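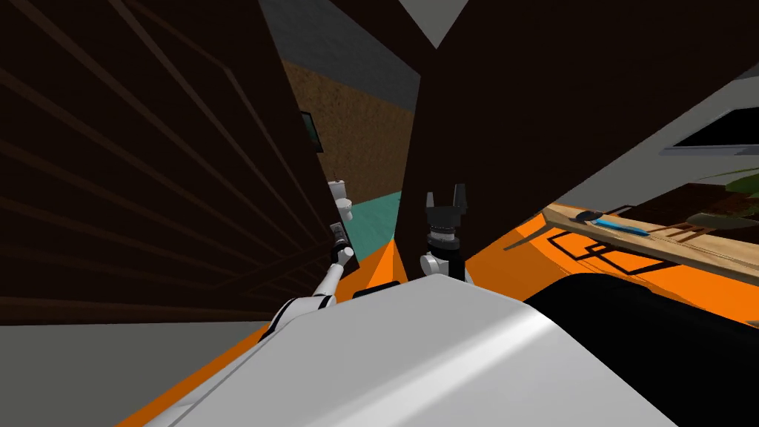
Trindari Household Simulation Package

The Trindari Household Simulation Package is a set of ready-made home interiors for organizations that develop or evaluate two-armed mobile robots. It is supplied by Immont under an annual license and runs on the customer's own computers. The package is intended for teams that need to rehearse movement through furnished rooms before work begins on a physical machine.

What the package contains

The standard license includes 224 interiors. Each consists of connected rooms with furniture, fixtures and working doors. Wall, floor and door finishes may be changed individually, and a customer may save any combination as a separate interior. The extended license raises the total to 343 and adds the Matei object collection, which covers small household items such as tools, plants and tableware.

All interiors are delivered with a robot model that has a wheeled base, two arms and a gripper on each arm. Customers may substitute their own model, provided that it is supplied in a supported format and that its joint limits are stated in full.

Doorway and passage tasks

Passing from one room to another is among the most requested parts of the package. The door module includes handles at several heights, doors that begin closed or partly open, and openings of different widths. A task may be limited to reaching the handle, or it may continue until the whole robot has entered the next room. Contact between the robot and the door, the frame or the walls is recorded throughout.

The robot's own viewpoint is available in every task. In the bathroom doorway task, the left gripper is held upright at the door handle while the right gripper stands open against the teal floor of the bathroom.

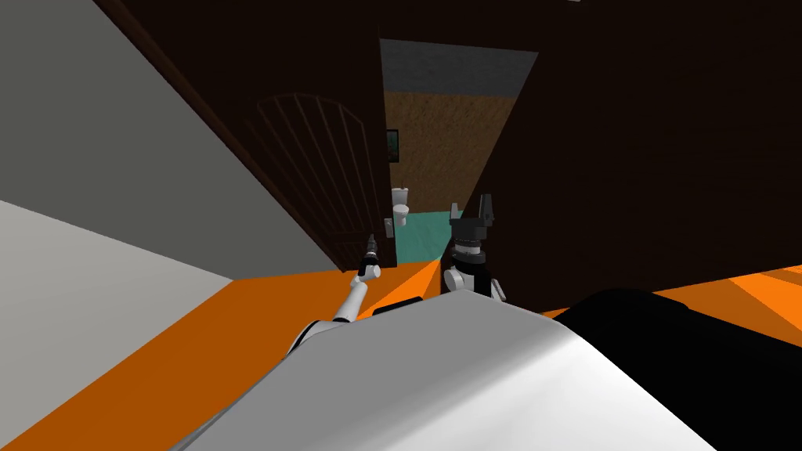

Recording and review

Each run produces a record of joint positions, gripper state and contacts, together with the views selected by the customer. Runs may be replayed from any point. A project may hold up to 1,000 runs before older records must be moved to separate storage. Records remain on the customer's system and are not sent to Immont.

System requirements

One workstation with a dedicated graphics card is sufficient for a single session. Version 2 of the package is required for the door module. Customers who hold an earlier version may upgrade at no charge during the term of their license.

Licensing and support

Licenses are issued to an institution or company and cover all staff at one site. Teaching licenses are available on written application to the Drerbridge office. Support is provided by email during business hours, and new interiors are released to current license holders each March.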